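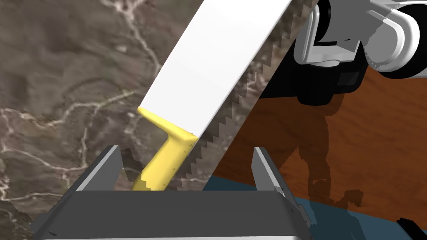 12/08/2024

Open day at Elitberg, notes before I forget. Got in 7ish, sim machine was already on from last night (who left it on?). Did a driver update at the worst moment, lost most of an hour. Rest of setup ok.

Plan was two stations. Station A the real arm behind the fence, station B the simulator on the big monitor with the tool set. B ended up carrying the day. A was down until almost lunch, the e-stop relay kept tripping, swapped the relay from the spare cabinet and it held after that. Order another spare.

Visitors: 52 signed in. First group from Renau, mostly people from their assembly side, then the Flodville school group, then walk-ins. School group asked the better questions.

Station B, what we ran:
- tool grasp, saw (yellow handle, white blade), wrist view on the monitor
- same with the hammer and the screwdriver
- handover from one arm to the other, saw only

Saw went best with people by far. Big flat blade, everybody sees right away when it's tilted. With the screwdriver they couldn't tell if anything was happening. Next time start with the saw and leave it up while people come in.

Grip on the handle: fingers closing near the blade end of the handle. Fine for holding, not great for handover, second arm has nowhere sensible to go except the blade. One of the kids spotted that before I got to it. Want to try a grasp further down the handle, but then the blade swings more when the wrist turns. Try both and log it.

Wrist view: blade covers a lot of the table when the saw is up like that. Renau people asked how the policy knows where the table is with a big white thing across the middle. Answer I gave was that we also feed the overhead view and joint positions. True but hand-wavy. Should have a slide with both views side by side.

Also asked why the shadow of the arm is blocky. Shadow map resolution, I set it low to keep the frame rate up. Was at 800, tried 700 during the break to see if it helped the stutter, no difference, put it back. Stutter is something else, probaly the contact solver when the saw teeth are in the collision mesh. The teeth don't need to be in there at all!! Swap in a plain box for the blade. Have been meaning to do that since the Lashari demo.

Marble texture: people like it. Two separate visitors asked if we had a marble table. Keep it. Wood one is fine too, but against the wood the shadow looks worse.

Handover runs. Morning all right, afternoon got 2 drops in a row with a crowd standing there. Both the same, second arm comes in late and the first one opens on the timer. Timer is dumb, should open on contact force from the other hand. Was already on the list, moved to top of list. Reset between runs is too slow as well, long silence while it reloads, I ended up talking about gripper pads for way too long.

Questions I couldn't answer properly:
- how much force before the real fingers mark a plastic handle? Measure.
- does it know which end is sharp. (No. It knows the grasp poses we gave it.) Need a better way to say this.
- cost per hour to run the sim. No idea, ask whoever gets the power bill
- could it actully saw something. Not in sim, there is no cutting model. On the real arm I wouldn't want to with this gripper, handle would slip back under load.

Station A after lunch: pick and place with the foam blocks only. Slow speed, nothing to report. Fence door switch feels loose, tighten.

To do
- box collider for blade, rerun, check stutter
- handover on contact force, not timer
- two grasps on saw handle, compare wrist turn
- side by side slide
- spare relay
- faster reset, or at least something on the screen while it loads
- label on the monitor saying SIMULATION in big letters, several people thought it was a live feed of station A and went looking for the saw

Renau want to come back in November with their own parts. Said yes in principle, need CAD from them first, at least two weeks ahead. Last time with Lashari the files came the night before and the scale was off, everything in inches.

Config from today saved under openday_B, the 700 test is not in it. Monitor has to go back to the meeting room.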